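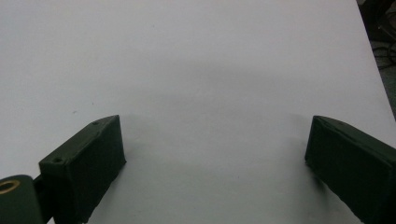 Appel à participants : lanceurs rapides et batteurs pour une étude sur la charge de travail au cricket

On lit partout qu'un lanceur rapide se blesse parce qu'il lance trop. On lit aussi, parfois sous la même signature, qu'il se blesse parce qu'il ne lance pas assez. Les deux camps ont leurs courbes et leurs anciens joueurs pour les commenter. Nous avons relu une bonne partie de ces travaux et nous restons peu convaincus : échantillons minuscules, joueurs professionnels suivis par leur propre encadrement, définitions de la blessure qui changent d'un article à l'autre.

Le groupe Rendeck cherche donc des joueurs de club, hommes et femmes, pour une saison de suivi. Nous ne promettons pas de réponse définitive. Une saison, c'est court, et le cricket francophone n'est pas un réservoir inépuisable de lanceurs à plus de 120 km/h.

Qui peut participer

Toute personne majeure, licenciée dans un club, qui lance en match au moins une fois par quinzaine. Les lanceurs lents sont acceptés dans le groupe de comparaison, tout comme les batteurs qui ne lancent jamais. Une blessure ancienne au dos ou à l'épaule n'exclut pas d'office, mais il faut la déclarer. Merci de ne pas arrondir votre historique à votre avantage : un joueur « jamais blessé » qui a manqué la moitié d'une saison nous fait perdre du temps à tous.

Ce que nous demandons

Un carnet à remplir après chaque entraînement et chaque match : balles lancées, échauffement compris, douleur éventuelle, sommeil. Comptez cinq minutes. Nous savons très bien comment finissent la plupart des carnets, remplis d'un trait la veille du rendu — les lignes saisies avec plus de trois jours de retard seront écartées.

S'y ajoutent 2 séances de mesure au terrain couvert de Wedel, l'une en novembre, l'autre en fin de saison. Elles commencent à 18 h 30. Apportez vos chaussures habituelles et non celles que vous gardez pour les grandes occasions.

Notre précédente enquête, menée par questionnaire seul, avait réuni 3 369 réponses, dont 2 197 exploitables. Le reste était incomplet ou franchement contradictoire. C'est ce résultat qui nous a décidés à voir les gens en personne.

Ce que vous recevrez

Le remboursement du trajet sur justificatif et vos mesures individuelles, avec leur marge d'erreur. Pas de programme personnalisé, pas de « profil de risque » en couleurs : nous ne savons pas en établir un qui tienne debout, et nous doutons de ceux qui en vendent. L'équipementier Bondwood prête des balles pour les séances. Il n'a accès ni aux données ni au texte final.

Vos données sont conservées sous un code et ne sont pas transmises à votre club. Vous pouvez arrêter à tout moment sans donner de raison.

Candidatures

Écrivez à Magdalini Vasilakis, responsable du suivi, au secrétariat Rendeck, bureau El Idrissi. Indiquez votre club, votre âge, votre type de lancer et le nombre de matchs disputés la saison passée. Inutile de joindre vos statistiques de guichets, elles n'entrent pas dans la sélection.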